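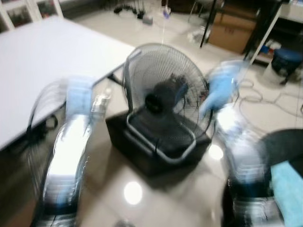
The black floor fan, down on the tiles next to the white table.

Puspita Subramaniam starts with the fan. I'd come over on a Wednesday to talk about kitchens, and the first thing she wants me to admire is a fan on the floor.

"Everybody laughs at it until May," she says. "Then they all want to sit next to it."

I've been reading Puspita's newsletter, Plorkness, for a while now (she sends it to 367 people, and I think I've forwarded it to half my family). It's mostly about small rooms and what you can get away with not owning. So I was curious what her own place would be like, and I'll admit I was hoping for a messy drawer or two. She let me look. There were two!

The fan stays on the floor because she tried it on a shelf and hated it. "It blew flour everywhere. I was making roti and I looked like a ghost." Down on the tile, with the round guard tipped up, she says it moves the air without touching anything on the counter. She wipes the guard with an old sock. I asked how often and she changed the subject.

What about the floor itself? It's a shiny beige, and she didn't choose it. "I wanted something darker. I priced it out and it was 3687 dollars, and I thought, well, beige is a color too." She spent 200 on stools instead and has been happy ever since - or happy enough, she says, except when the sun comes in low and she can see every footprint.

We moved on to the island, where she does pretty much everything: chopping, bills, arguing with her sister on the phone. It's white, and she likes dishes with some color against it.

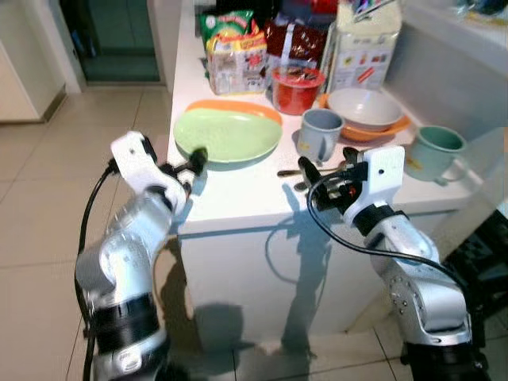 Green on orange: plates, mugs and a bowl on the white island, with the groceries along the back.

None of it is a set, and that's on purpose. "I had a set once, a wedding kind of set, and when one plate broke I was sad for a month," she says. "Now if the green one goes, I go find a yellow one." The oval plates are her favorites because a sandwich and a pickle fit side by side. The bowl gets an orange plate under it so she has somewhere to put the spoon down.

Her friend Pushpa Dhillon thinks packaged food belongs behind a door, and the two of them have been going back and forth over it for years. Puspita likes hers out, lined up at the back. "If I put it in a cabinet, I buy it again. I had five bags of lentils at one point. Pushpa took three of them home, so she can't complain."

Before I left I asked what she'd change next. She thought about it for a good long while, running the tap and shutting it off again. "Another mug, maybe. A red one," she said, and then she made me take a bag of lentils.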